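28 Mar 2019

Hova has put its grocery subscription up to 19 dollars a month. The email calls this "simplifying your membership." Mine was pretty simple before.

---

I went and read the new terms. Delivery is still "free," but only on orders with at least 9 items, and a bunch of bananas counts as one. A bag of rice also counts as one. Guess how I shop.

---

Then there's the survey they keep quoting. 1,432 members, and most of them "felt they saved money." Felt! Did anybody check a receipt?

---

Farzana Munshi asked them that under their own post. She got a heart emoji and a link to the survey.

---

I kept my receipts from December. Same list at Hova and at the Cropper on my corner. Cropper was cheaper on milk, eggs and onions. Hova won on dish soap. I don't eat dish soap.

---

The other line is that automation will bring prices down "over time." Over whose time? I've been hearing it from every grocery app since I signed up for my first one.

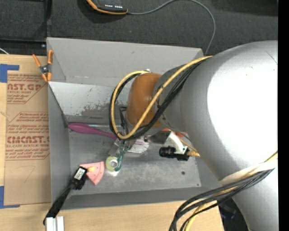 ---

Wumpini Asamoah says I should just cancel and stop posting. Fair. I tried. The cancel button offers you up to 5 weeks at the old price, and then the new one kicks in unless you go back and cancel again.

---

So I cancelled twice — screenshots of both. If they bill me in the meantime, you'll hear about it here.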